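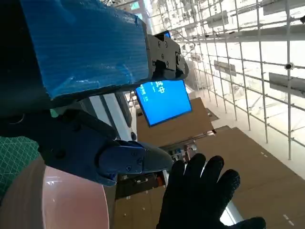 Clearing the bench before the new year
31 December 2018

I promised myself back in May that the work table would be sorted before the year was out, and you'll see from the date that I've cut it rather fine! The green cutting mat stays, of course. I've had mine for years (it came from a little shop in Wultbridge, long gone now) and I'd be lost without the white grid for lining things up.

Then there are the gloves. I do love a black knit glove for fiddly jobs, warm enough for a cold room and thin enough to feel what you're doing, but mine breed in drawers and never in matching pairs.

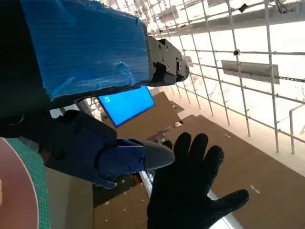 So all the odd ones have gone into one old Bakke tin, and anything with a hole in the thumb is now a duster. I gave the whole job 60 minutes with the kettle on, and of course it took 105, mostly spent reading old notes I'd meant to throw out. The drawer of screws is still waiting, and I'll get to it after lunch tomorrow.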